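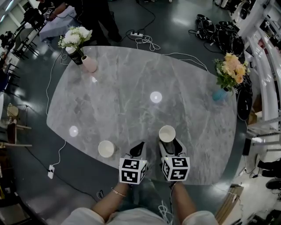
Gilberto asked if we could please settle the parking before anything else, so that's where I'll start my notes — Parkside block association, August 12, 2026, me typing as fast as I can!

Parking. The lot behind Stevden Street gets restriped in December. We lose two spots and get a wider lane for strollers and bikes. Pieter Lekota wanted it done sooner, but the crew is booked, so December it is. Passed, one against (Pieter, cheerfully).

Block party money. We have 900 dollars left over, which is way more than I expected. Gilberto Puma would like 70 of it for new extension cords, and I said yes before he finished the sentence. The rest stays put until spring.

Flyers. Last year we printed 2000 and I still have a box of them in my hall closet. We went back and forth on this for ages (sorry, everyone who had a bus to catch) and landed on 45 posters for shop windows, plus email. I'm doing the email.

Noise on Yin Lane. Two complaints about early deliveries. Pieter will call the store and report back.

Still open: who has the key to the shed? Please check your drawers.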